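Chapter 2
Learning from Demonstration

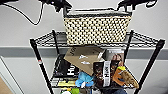 Figure 2.1 Two grippers above a woven basket on a wire shelf.

Showing a robot a task sounds easier than programming one. An operator steers the arms by remote control, or pushes them by hand, and the motions are recorded. The Grona group at Skusstead collected 321 demonstrations this way and reported that its robot had "learned to tidy." We should ask what that claim covers. When the shelf was moved to a new room, only 57 trials succeeded out of almost 200 — hardly a general skill. This chapter looks at what a demonstration records, what it leaves out, and how much of the result belongs to the operator.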